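Carpet, week three
7/14/26
Posted by Graça Abreu

The carpet is in and the room is back together, apart from two boxes of cables I haven't wanted to deal with. A few people asked what I ended up buying after all the complaining I did in December, so I'm writing it down.

The old carpet was beige and came with the place. It had a long pile that held on to everything, and there was a path worn into it between the door and the desk. I shampooed it twice. The second time it dried with a ring near the window and I gave up on it.

I looked at three kinds. The first was a plain charcoal from Karkero that I liked in the store, but the sample I took home showed every crumb by the evening. The second was cork, and I still think cork would have been good, but the quote was $2,615 with the old carpet hauled away and I wasn't going to spend that on one room. The third was the striped low pile from Noltus. With the pad and the labor it came to $1,288, and the Lendville shop took $200 off because I was buying the end of a roll.

I had one leftover piece that I put in the hall closet. Keep yours if they offer it to you. They will throw it out otherwise.

The installers needed the room empty by eight. Taking the desk apart was the worst part. It's a Cherkaoui and the top comes off with bolts from underneath, so you have to lie on your back with a flashlight, and one of the bolts had been put in crooked when we bought it. It went back in crooked too. Everything else went into the kitchen for a day and a half, and we ate on the porch.

They were done in one morning. The smell was there for three days with the windows open, less than I'd been warned about. There was some fuzz the first two times I vacuumed and then it stopped. Chairs roll on it without a mat, and I sold the mat for $30.

If I did it over I would paint the baseboards first. I had the cans ready and ran out of weekend, so now I'm doing it with tape and cardboard, one wall at a time.

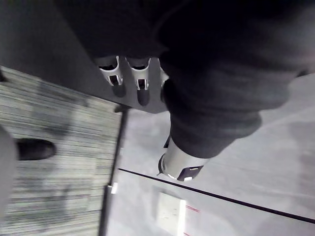
Stripes were the thing I worried about most. On the sample card they looked loud, and my sister said it would be like working in an airport. With a whole floor of it they settle down. The streaks are gray, white and dark, set close together, and a black shoe or a dark strip along the border looks fine next to them. I'm also glad I stayed with gray for the flat surfaces, even though I nearly went for a wood color. The one place I'm not happy with is the closet doorway, where the stripes don't run quite square to the frame. The shop says someone can come look at it next week, and I'll move the cable boxes before then.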